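Room check, Tuesday – tables and loose items
Checked by: Florence Caron

Tape on brown surface: OK at the crossing. I still doubt tape counts as a marking system.
Drinks away from work area: FAIL. I've heard "it's only water" before.
Dishes put away: FAIL, again.

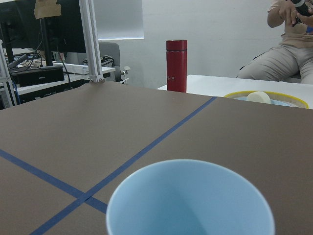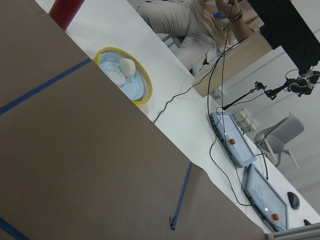
Blue tape and the yellow-rimmed dish, both views.

Walkway clear: OK, for now.
Ends of tape pressed flat: recheck. Kausar says this was fixed – I'd like to see it last a week.
Sign-off sheet 114: filled in, but every box has the same tick in the same pen. Ask Sheldon who did the round.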